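Can It Wait Its Turn? Machines and Everyday Chores, Year-End Project Report
Submitted Jun 20, 2024

Our project set out to ask whether machines can take over ordinary chores yet. We began with big ideas about kitchens and ended up spending most of the term on one chore, the drive to fetch things. Everyone hates it, every household does it, and shops pay good money to have it done for them. Folding towels got one page in the appendix and deserved less.

The plan was simple. We would take the steps of a delivery run (load, drive, stop, find the door, hand over) and mark each one as done by machine, done with help, or not done. Driving looked like the easy part, which shows how much we knew in the first week. A car on an empty straight road has very little to decide. A car at a junction has a red lamp to obey, a yield sign to ignore while the lamps are working, and then whatever else has turned up from the side.
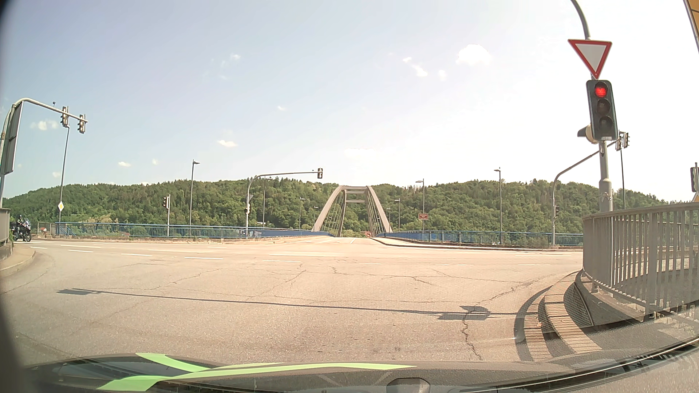
We gave the Dratside planner 40 recorded junction approaches and asked it one thing at each: stop or go. It got the plain red lights right every time. It was less happy where several signals faced several ways, and at 2 of the junctions it took its orders from a light meant for somebody else. My gran does this as well, but she has a licence.

The second tool, Skomia, was more careful. It was so careful that it also wanted to stop for shadows. Over 60 trial runs it never once went through a red, and on several it never went anywhere. Pavithra Nadar wrote in our lab book that this was the safest car she had ever met and she would not send it out for milk. We logged 3339 separate decisions between the two tools and I have now read all of them, an experience I can't recommend.

Signs with writing on them were a chapter of their own. A person skims a direction board for the one town they want and forgets the rest. The software reads the lot, parking hints included, and then asks what it should do about the boats.
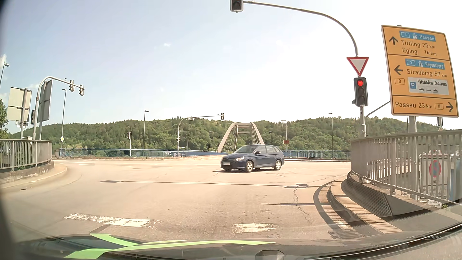
Nives Guerra read the draft and objected that we had been marking the tools against a perfect driver, when the fair test would be a tired one on the way home from work. She would also have liked a column for how long each decision took. We have added the column. The tired driver will have to wait until July, when the rest of us qualify.

As for the other steps, loading was done by us, by hand, with a crate borrowed from Murthy. Finding the door was done by nothing at all. The Bromix trolley managed the hand over on a flat floor and met its match at a doormat - full results are in table four, along with the doormat's measurements.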